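Gridton -- About Us

Who we are
Small test shop. We try out grippers, arms, cameras and controllers so the people buying them don't have to guess. Started one September in a rented unit in Purkwood, with one arm and a folding table. Two arms on the bench now, better table, same coffee maker.

We don't make anything and we don't sell hardware. No commission from anyone either. You send us the parts, or tell us what you're thinking of buying, and we run them against each other and write up what happened. Good or bad. You get the bad stuff too, that's sort of the point.

What we do most
Grippers. By far. Parallel-jaw mostly, some suction, the odd three-finger thing when a customer insists. Most spec sheets give you grip force and stroke and leave it there. Fine, but it won't tell you how the fingers behave on a thin rim, or on a smooth plastic wall that gives a little when you squeeze it.

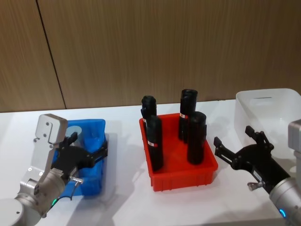 Bin work is what customers ask for most, so we do a lot of it. Moving bins, tilting bins, picking things out of them, putting things back. A cup or a block is easy, nearly any gripper will hold a block. A tapered plastic bin is another matter -- grab it by one side, the way the left gripper has the blue one, and all the weight hangs off a single wall. Small differences in finger shape show up fast in a hold like that. Pad material too. We've seen two sets of fingers with the same numbers on paper give very diffrent results on the same bin, and we'd rather you find out from us than on your own line.

How a test runs
Standard comparison is 1000 cycles per gripper. Long version is 2000, takes more bench time, worth it if you're worried about wear. Before either one we do a short shakedown, 10 slow cycles with a person at the stop button. Catches most of the dumb mistakes. Loose screw, cable routed wrong, controller set up for the last job.

Same objects every time for both sides of a comparison, same start positions, same lighting. Every drop gets logged, every slip, every retry. If we have to touch something mid-run it goes in the report as a touch. No quiet do-overs.

Arms and controllers
Two-arm work is most of the bench these days. One arm holds, the other picks, or both work the same bin from opposite sides. Timing matters a lot more with two, and this is where controllers really start to seperate. Some are smooth alone and lousy as a pair. We check how they share space, how they stop, and how long it takes to get going again after a fault. That last one hardly ever makes it into a brochure. 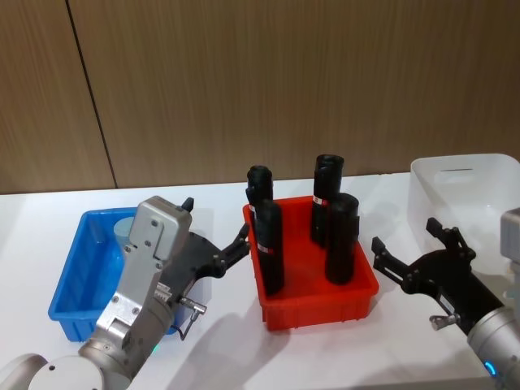 Two grippers facing each other across the red bin, four black cylinders standing inside.

Cameras
Newer for us. We compare views, mounts and settings on the same tabletop tasks. See-through plastic is the usual trouble -- clear and frosted bins give a lot of depth cameras fits, and dark round parts aren't much better. If your parts are shiny, clear or black, tell us up front and we'll plan extra time for it.

Helmy
Our logging tool. Started as a spreadsheet, got out of hand. Helmy lines up the gripper signals, arm positions and camera video on one clock, so when something slips you can go to that exact moment and look. Customers get the raw logs along with the report. Yours to keep, do what you want with them.

Ulow
Side project, and the one we get the most mail about. Ulow is our open set of bench tasks, 40 at the moment, all done with cheap bins and everyday objects you can get pretty much anywhere. Run them yourself, compare with our results, tell us where we're wrong. People do. A few tasks got rewritten after somebody pointed out the instructions could be read two ways.

Working with us
Write first, ship later. Please. We've had crates show up with no note in them. Tell us which parts, which arm, what you need it to pick up and what keeps going wrong. A phone video of the problem helps more than a long email. We'll come back with a plan and a price, usually the same week.

Visits are fine with a bit of notice. Closed shoes, and long hair tied back near the bench.

Page updated 2026-01-08. Price list still being redone, ask for the current one.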